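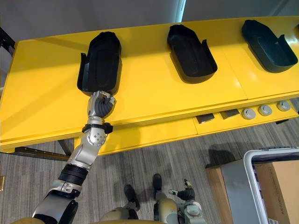

Figure 4. Right hand at the first of three black trays on the yellow bench.

4. What it would cost to do this properly

Our group spent most of term on the handling side, so the equipment plan got squeezed into the last few weeks, but it ended up being my favourite part! The question from Helotero was simple enough: if they wanted a second bench like ours, what should they buy first?

We priced three things: the bench, the bins and the spare fingers. The Storgate bench comes to $518 with the lower shelf included. Bins are cheap. Fingers are where the money goes, at $75 each, and we budgeted for 2 spare sets before anything else (Flullosholm only ships them in full sets, so there's no saving by ordering singles). 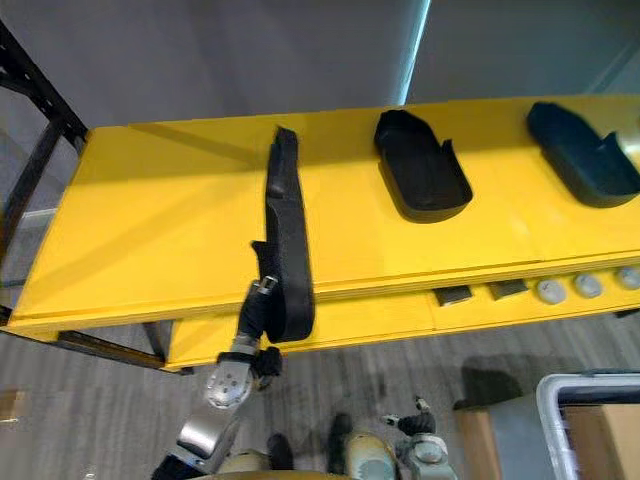 Josué Evangelista thought we had the order wrong. He would put the trays first, he told us, and buy 1,000 of them in one go, as the mould price is the same whether you run ten or a whole pallet, and you can't plan a bench until you know the tray won't change shape on you.

We argued about that for a whole Monday and he mostly won. The revised plan moves trays to the top and pushes the second bench back to January. I still think the fingers belong in the first order, so they stayed in. 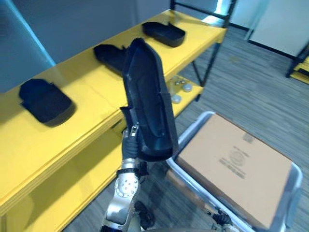
The other change is the labour line. We had left out set-up time completely, and the Snorradóttir quote charges for levelling and anchoring as a separate item. It's now in the table in Appendix B, along with freight and a small allowance for replacement bins.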